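De : Sorcha Brennan
À : liste Levain et petits fours
Date : 23 avril 2023
Objet : Re: Défi du mois – financiers, question sur le beurre et les moules

Bonjour à tous,

Je réponds à Orla dans l'ordre de son message, que je remets ci-dessous pour ceux qui ne l'ont pas gardé.

Orla Dolan a écrit :
> Bonjour la liste,
> J'ai fait deux essais pour le défi du mois et je ne suis contente
> d'aucun. Le premier jour, les financiers étaient secs dès la sortie
> du four, avec des bords presque durs. Le deuxième jour, ils étaient
> plats et gras, le papier dessous était transparent.
> J'ai suivi la recette du défi, sauf que j'ai pris des moules en
> silicone Akitz à la place du métal. Pour le beurre, je me suis arrêtée
> quand il a cessé de chanter, mais il était encore très pâle.
> Est-ce qu'il faut le peser avant ou après cuisson ? Et est-ce que
> quelqu'un a essayé avec de la poudre de noisette ? Il m'en reste
> un sachet Grerko entamé depuis novembre.
> Merci d'avance,
> Orla

Pour le beurre d'abord. La recette du défi donne le poids avant cuisson, mais ce n'est pas écrit clairement et je crois que la moitié de la liste s'est trompée. Un beurre noisette perd son eau, et un beurre demi-sel ou un beurre de baratte n'en perdent pas la même quantité. Je préfère donc peser après. Pour une fournée, je fais fondre un peu plus que nécessaire, je filtre dans un bol posé sur la balance et je m'arrête au poids voulu. Le reste va sur des légumes le soir même.

Quand il cesse de chanter, l'eau est partie, mais la couleur n'est pas encore là. Il faut rester devant la casserole une minute de plus, parfois deux, en remuant le fond. On cherche une couleur ambrée et des petits dépôts bruns. Ensuite on verse tout de suite dans un récipient froid, car la casserole continue de cuire toute seule. Je laisse tiédir jusqu'à pouvoir y mettre le doigt. Versé trop chaud sur les blancs, le beurre les saisit par endroits et la pâte graine ; je pense que c'est votre papier transparent du deuxième jour.
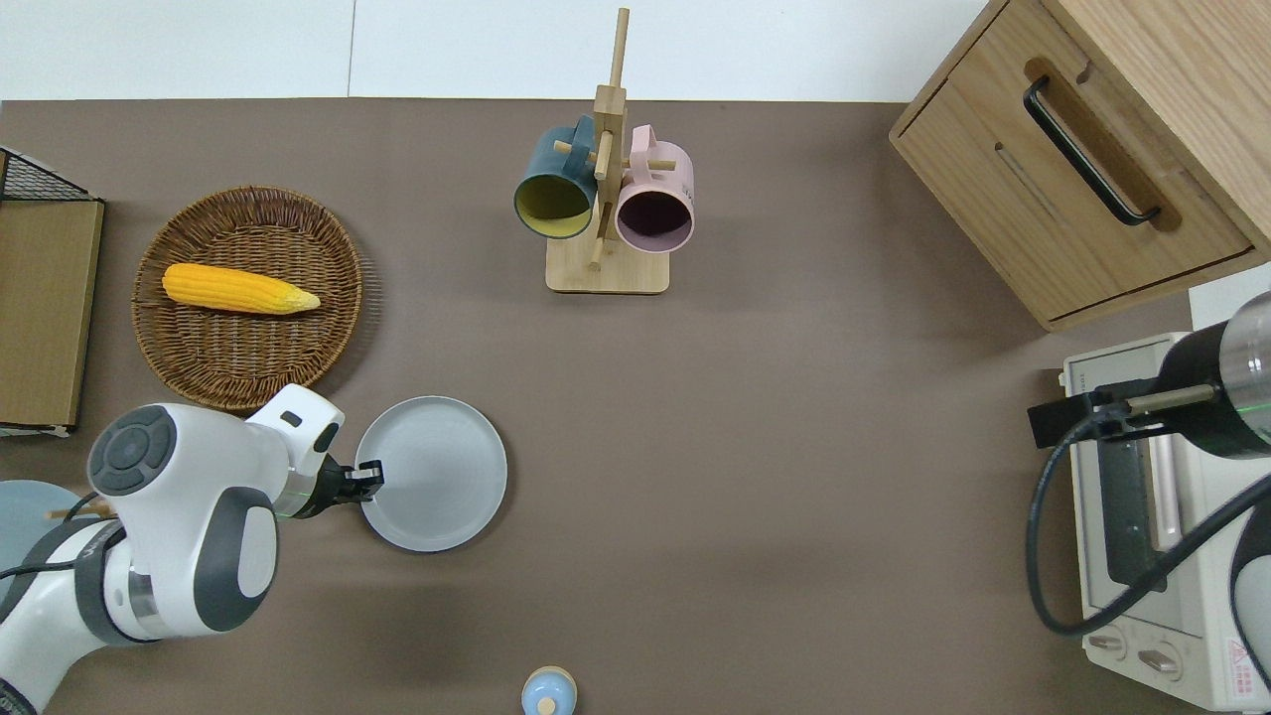 Un épi de maïs dans la corbeille ronde, une assiette à côté.

Pour les blancs, je ne les monte pas. Je les mélange au fouet avec le sucre glace, la poudre d'amande et la farine, juste assez pour qu'il n'y ait plus de poches sèches. Certains sur la liste les chauffent légèrement au bain-marie. J'ai essayé une fois et je n'ai pas vu de différence, sinon une casserole de plus à laver. En revanche, des blancs sortis du réfrigérateur au dernier moment figent le beurre en petits grains, donc je les sors avant de commencer à peser.

Le repos, maintenant. La recette dit une heure. J'ai comparé une heure et une nuit avec la même pâte. Après une nuit au froid, la bosse est plus nette et le bord plus régulier. Au bout d'une heure, le goût est déjà bon, mais la pâte s'étale davantage. Si vous n'avez qu'un après-midi, prenez une heure et remplissez les moules un peu moins.
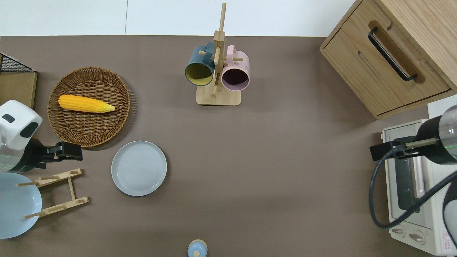
Les moules

Le silicone est à mon avis la cause des bords durs du premier jour. Il conduit mal la chaleur, on prolonge donc la cuisson pour obtenir de la couleur, et le gâteau sèche avant d'avoir bruni. Avec le silicone Akitz, que j'ai aussi, je pose la plaque du four à vide pendant le préchauffage et je dépose le moule dessus. Cela aide un peu, sans remplacer le métal. Mes moules en fer-blanc viennent de chez Flanagan, ils ont plus de dix ans, je les beurre au pinceau et je les passe au froid avant de les remplir.

Quantité par moule : aux trois quarts, pas davantage. À la poche c'est plus propre, à la cuillère cela va aussi.

Cuisson : je commence à four vif pendant quelques minutes, puis je baisse. Le centre doit revenir sous le doigt et le tour doit être franchement brun. Démoulez sans attendre. Laissés dans le moule, ils prennent l'humidité par-dessous et perdent leur croûte. Sur une grille, ils la gardent jusqu'au soir. Le lendemain ils sont plus moelleux, et certains les préfèrent ainsi.

Pour la noisette, j'avais gardé les remarques reçues hors liste lors du défi précédent, et je les résume. 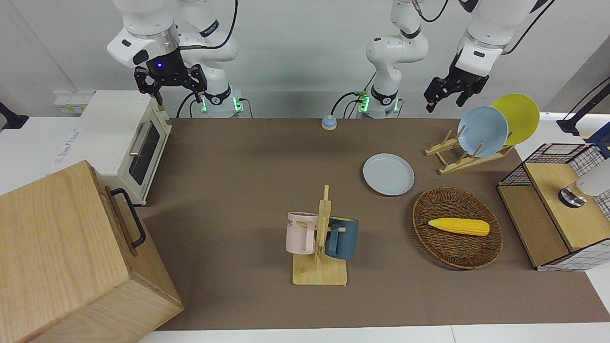
Selon Imach, la poudre de noisette seule donne une pâte lourde et un goût qui couvre celui du beurre ; il vaut mieux couper moitié amande, moitié noisette, et torréfier la noisette à part, à sec, dans une poêle. Il ajoute qu'un sachet ouvert depuis plusieurs mois doit être goûté avant emploi, car la noisette rancit plus vite que l'amande.

Je suis d'accord avec lui sur les deux points. Pour votre sachet de novembre, Orla, mettez-en une pincée sur la langue. Si c'est amer ou si cela rappelle la peinture, jetez-le. Si le goût est encore rond, torréfiez et utilisez-le cette semaine. Laissez bien refroidir la poudre avant de l'ajouter au sucre, sinon elle fait des paquets.

Deux ou trois choses encore, en vrac :

– La farine peut être remplacée par de la fécule de maïs, à poids égal. La mie est plus fine et s'effrite un peu au démoulage.
– Une pincée de sel, même avec du beurre doux.
– Les framboises se posent dessus, sans les enfoncer, et il faut les prendre petites. Congelées, elles rendent trop d'eau.
– La pâte crue se garde deux jours au froid, couverte au contact. Je ne l'ai jamais congelée.

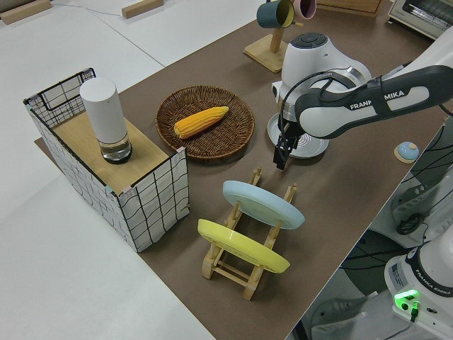

Un plat rond à rainures concentriques, blanc et argenté.

Pour l'archive : la liste compte maintenant 637 inscrits, et le dossier des recettes en est à environ 1 000 fiches. Quand vous envoyez la vôtre, mettez le nom du défi dans l'objet et précisez la matière du moule. Sans cela je dois réécrire à chacun, et les comparaisons ne servent pas à grand-chose.

Orla, si vous refaites un essai, changez seulement le moule et gardez le reste à l'identique, beurre pesé après cuisson. Dites-nous aussi si votre four est à chaleur tournante, vous ne l'avez pas indiqué. Pour ma part je suis en chaleur statique, grille au milieu.

Sorcha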